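Subject: Re: Return-to-work grants and who can really use them

Hello all,

Josée Gagnon wrote:

> The Lunde fund gives 2,000 euros to each parent who comes back
> to paid work after a long break. Could someone tell me
> if the money may be spent on childcare? The form says only
> "costs of training".

I called the office in Zurkville in July with the same question. The answer was yes, but only if the childcare is during the hours of the course. You must keep the receipts and send them within 15 days after the last lesson. My neighbour sent hers too late and lost her claim.
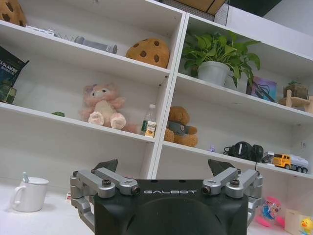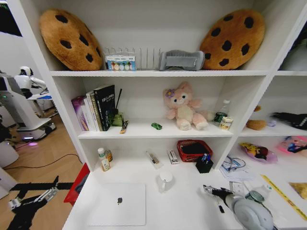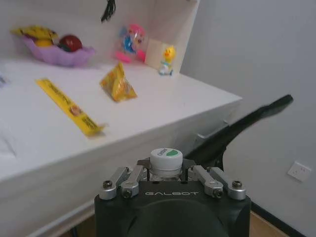

White shelves in the first two, bottle with white cap in the third.

What worries me more is the rule about hours. A person who works less than nine hours a week before the course is counted as "not active", and then the grant goes down to 80 per cent. Most people in this position are women who clean or care for older relatives. I wrote this to Tadance, who manage the applications, and they promised to raise it with the fund. I have no reply yet.

Josée, if you apply, please write the childcare as a separate line and not together with the books. It was the advice I got on the phone.

Has anyone here received the full amount while working part time? I would be glad to read how you filled in page two.

Kind regards,
Prelimness list member, Zurkville group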